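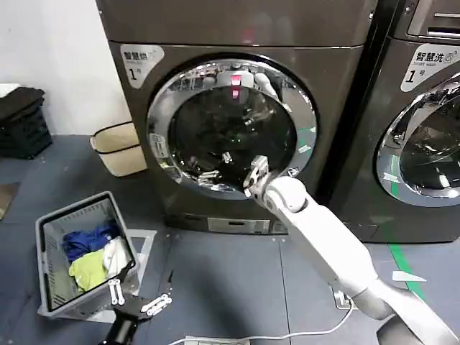 Rendik two-finger gripper, laundry use — review after 300 loads
30th September

We bought a pair of these for the laundry trial at Trulcombe, one per arm, running on the Condunix controller. The job is to take clothes out of a basket on the floor and put them in a front loader. Most of it went fine. One fault did not, and it's the reason for the low score.

At load 221 the left gripper closed on a shirt, reported an empty grip and closed again at full force. It did this until the arm pulled back with the cloth still caught at the finger pivot. The shirt tore and the basket went over. The emergency stop worked. The software stop did not, and the log shows no error at all.

We got the same false reading on 25 more picks, nearly all with thin fabric. Thick cotton was no trouble.

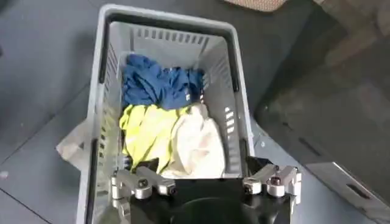
Neema Owino: We had this on ours too. Check the firmware before you blame the finger sensor. Ours stopped giving false empties once we set the force limit to 65 percent, but it drops heavy towels now.

I tried the 65 percent setting after reading that. The false readings are fewer but still there, and a wet bath towel slips out. The dealer, Symonenko, swapped the left unit without charge and says a fix is due in November.

Good points: easy to mount, quiet, and the linkage wipes clean. Bad points: the pivots have no guard, so sleeves and drawstrings get in, and the manual says nothing on clearing a jam. Cut the power first and keep your fingers out until the linkage goes slack.

Two stars for now. I would not run one with people in reach until the stop fault is fixed.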